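Re: [rec-hockey] Expansion rules and the Dobos question

Hello everyone,

Sorry for the slow answer. I read this one in the morning, thought about it at work when I should have been doing other things, and then sat down twice to write and got called away both times. So it may wander a bit. Please bear with me.

On March 3 – hold on, I promised not to start with the history again. I'll start with the question that was asked.

> I know this comes up every spring, but can we please talk about how
> players move between teams in the middle of a season? Mivuvix lost its
> top two scorers to Dobos after the holiday break and didn't win another
> game until the playoffs. Everything was done by the rules, I'm not
> saying it wasn't. But if the rules let the first place team pick up two
> forwards from the last place team and give back nothing at all, then
> maybe the rules need a look. Would people support a simple trade
> requirement? You take one, you send one back.
>
> Also, has the list got any record of how many moves we've had over the
> years? I'd love to see whether this is as new as it feels.

First of all, I'm glad you wrote, and I'm glad you wrote it so kindly. I've played for Eltell a long time now and I've been on both ends of this. When our goalie left us for Surketti I sulked for most of a winter, and then the next fall we picked up a defenseman from them who is still the best passer I've ever skated with. So I try to remember that it goes around.

As for the record, yes, there is one, more or less. I've kept the old score sheets in a box in the basement since we were still playing on the outdoor rink, and I went through them this past week with a pot of coffee and the radio on. I found 229 player moves between teams. Of those, 138 happened over the summer, and I don't think anyone minds a summer move. People change jobs, they move across town, they want to play with a brother-in-law. The rest came during the season. I may have missed a few, as the sheets from a couple of the early years got wet and I can only read half the names.

What surprised me was how few of the midseason ones went from the bottom of the standings to the top. I counted 40. Most of the others were between teams sitting right next to each other, or were somebody filling in for an injured player and then liking it and staying. So what happened to Mivuvix isn't new, but it is less common than I would have guessed, and I can't find another season where two went in the same direction at once like that. It must have stung.

Now, about one for one. I like the fairness of it, I really do, but I worry about the person who gets sent back. These are grown-ups who pay their own ice fees. If my captain told me I had to go play across the river so that we could have somebody's slap shot, I think I'd hang up my skates and take up curling! A trade makes sense when people are getting paid. For us I would rather see a cutoff date, say the holiday break, and after that you finish the year with the team you're on unless both captains agree to let you go. Surketti suggested something close to that years back and it was voted down, mostly on account of the hour, as I remember it. The meeting had gone past eleven and everyone wanted to go home.

I'd also be happy with a rule that the last place team gets first call on any new player who signs up after the break. That would have helped Mivuvix quite a bit this year, with the two young fellows who joined in January and went straight to us. We were glad to have them, but we didn't need them the way you did.

Anyway, that's my two cents, or closer to a dollar by now. If others want the full list of moves, I'll type it up and send it around. It will take me a while, as I type with two fingers and the cat likes the keyboard.

See you at the rink,
your old left wing from Eltell

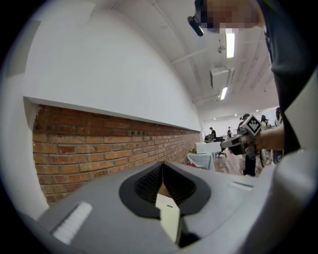 The white wall, curving up toward the ceiling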